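How I refreshed a tired wooden table top (without sanding it to death)

I put this off from November right through to 10th January, which tells you how much I like a messy job. If you've got a wooden table with lovely grain hiding under years of tea and polish, it's a much gentler afternoon than you might fear!

You'll need washing-up liquid, a bucket of warm water, a few old cotton T-shirts cut into squares, a very fine sanding pad and some furniture oil. I used Prelness because Nataša Babić had half a tin left over from her bookshelves, but any clear oil meant for indoor furniture will do. Read the tin first – drying times vary a lot.

Start with the wash. Wring your cloth out until it's barely damp and work along the grain, never in circles. Go over it again with plain water, then dry it straight away with a towel. I left mine overnight before doing anything else and I'd say that's the minimum, especially in a cold house.

Next, the sanding pad. Light pressure, long strokes, and follow the grain all the way from one end to the other. If yours has those big wavy swirls you can't follow every curve (I tried, it took ages and looked no different), so just pick the main direction and stick with it.

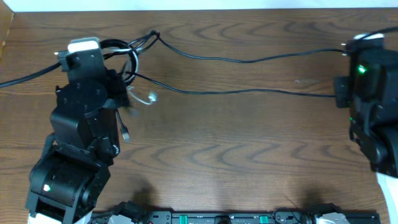
Wipe off every bit of dust before you open the oil. A dry brush first, then a slightly damp cloth, then another wait. Try a small patch somewhere out of sight, too, as oil can darken wood more than you'd expect and you can't really take it back.

When you're happy with the colour, put a small puddle on a cloth and rub it in thinly. Thinner than that! My first go years ago was so thick it stayed sticky for 13 days and Colm Ó Conaill's newspaper left its headline on it. After 15 minutes or so, or whatever your tin says, buff off anything still sitting on the surface.

I did 2 coats, a day apart. Spread the oily cloths out flat outdoors to dry before you bin them, please don't scrunch them up in a corner, as they can heat up and catch fire on their own.

For day-to-day care it's a damp cloth and coasters, and another thin coat whenever water stops beading.

We use cookies to improve your visit. Accept all | Manage settings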